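Trallanora review: a slow trading game that I could not stop playing

Posted 2025-11-06

I have to start with a confession. I am not very good at strategy games. I like them very much, I buy too many of them, and then I lose on normal difficulty and go to read the forums. So when I tell you that I played Trallanora for 80 hours and I am still playing it, please understand that this comes from a person who lost her first capital city to a grain shortage.

Trallanora is a turn-based game of trade and settlement. You begin with one harbor and 2 ships, on a coast which the game makes new every time. There is a rival on the same coast, the Lindemann trading house, and they begin with more of everything. You don't have to destroy them. In my best campaign I never fought them at all, I only bought their debts until they had to sell me their harbors.

The heart of the game is sorting and storing. Every good belongs to one of three classes - food, material or luxury - and every warehouse can take only one class. It sounds simple and in the first hour it is simple. Then you have nine towns, the timber is sitting in the wrong port, and the snow closes the pass at Skenden. 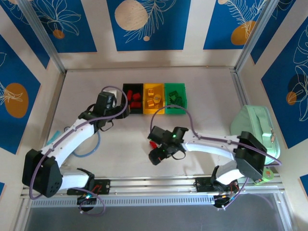 Three bins in a row, with red blocks in the black one and yellow-orange blocks in the yellow one.

The tutorial explains the warehouses well, but it says almost nothing about contracts. I signed a contract for salt in my first campaign without understanding that the penalty grows each season. When I finally looked at it, I owed 861 crowns and I had 231. There is a small button in the corner of the contract window that shows the future penalty, and I found it only in my third campaign. I would make this button much bigger.

Building is the part I enjoyed most. Towns are made from districts that stack on each other, and a district works better when the one below it supports it. A fish market above a dock is good. A library above a tannery is not good, and the people will tell you so in little messages that are sometimes really funny. You can rotate a district before you place it, but you can't move it later, only tear it down for half of the price. I tore down many things.

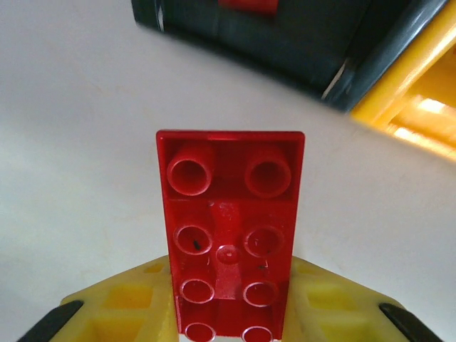
A red brick with its open underside facing up.

Combat exists, and it is the weakest part. Your ships meet pirates, you choose one of four orders, and the game shows you a result. I didn't understand why I won or why I lost, and after some time I just paid for escorts. The escorts are too cheap, in my opinion. With them the sea becomes completely safe by the middle of the game, and one more danger would help there, because the middle is also where the turns get long.

The computer opponents are better than I expected. Lindemann reacts to what you do with prices, and if you sell too much wool in one port they will buy it and keep it until you need it back. Pelness, the free city in the north, has its own plans and changes its mind about you for reasons that you can read in a list. I like very much that the list is there. Too many games hide such things and then call it diplomacy.
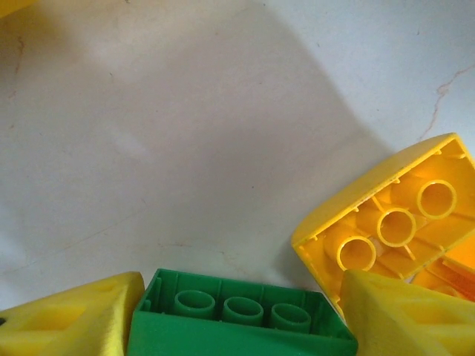
The music deserves a good word too. It is quiet, mostly strings, and it changes with the season. The graphics are plain, with flat colors and thick lines, but I could always see what was where, even on my old laptop. The text is small, and there is a setting to make it larger, but it does not change the size in the contract window. This was reported in August and it is still the same in my version.

I had two crashes, both when loading a late save. The autosave works every turn, so I lost nothing except my patience. Multiplayer I did not try, my friends play other things.

If you need fighting in a strategy game, I would wait for a discount. If you like to plan a route, see it fail and plan it again, buy it at full price. I am going back to my salt now - I have a new contract with Pelness and the penalty is already growing.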